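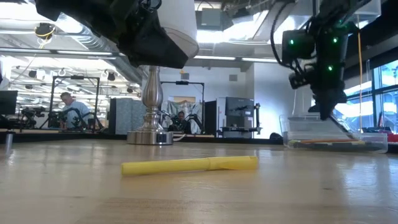 発表者ノート:共用机における筆記具の収納と配置

スライド1
題目のみ表示。自己紹介は省略し、対象範囲だけ述べる。扱うのは共用机の天板上にある筆記具と小物。引き出しの中は対象外とする。

スライド2 対象の分類
単体で使うもの(蛍光ペン、修正具、定規)と、束で保管するもの(鉛筆、色鉛筆)に分ける。黄色の蛍光ペンと鉛筆の束が代表例。前者は1本ずつ取り出して戻す。後者は容器ごと動かすことが多い。ここで質問が出たら、ボールペンは前者に含めると答える。

スライド3 容器
透明の長方形容器を標準とする。側面から中身を確認できるため、ラベルは短辺に1枚で足りる。鉛筆は横に寝かせ、軸の向きをそろえる。立てる方式との比較は配布資料の表を参照。Pintoの測定では、内寸の長辺が160 mmの容器は新品の鉛筆が斜めになり、取り出しに時間がかかった。採用は見送り。

スライド4 天板上の位置
容器は机の端、スタンドの台座は中央寄り。木の天板で光沢のあるものは照明の反射が帯状に出る。反射の強い位置に透明容器を置くと縁が見えにくくなるので、着席して高さを変えながら確認する。台座が丸く大きい場合、周囲に蛍光ペンを転がしたままにしない。クリップ付きのものはクリップを上に向けて置く。

スライド5 記録
Zokoの2部屋で、片付け後の状態を432回記録した。規定の位置に戻っていたのは346回。残りの内訳はグラフを見せるだけにして、読み上げない。最も多いのは蛍光ペンの置き残し。鉛筆は容器の外に出ていても束のまま残る傾向がある。

スライド6 手順
(1)天板の手前を空ける。
(2)単体の筆記具を集め、キャップを確認する。
(3)束を容器に戻す。
(4)容器を端に寄せる。
この4段階を掲示する。BasitzとFlorkiaでは(2)と(3)の順が逆だが、所要時間に差はなかった。

スライド7 未解決の点
容器に蓋を付けるかどうか。蓋付きは積み重ねが可能になる一方、開けたまま放置される件数が増えた。6月に再測定の予定。

時間が余った場合はスライド3の比較表に戻る。配布資料は両面印刷、裏面が容器の寸法一覧。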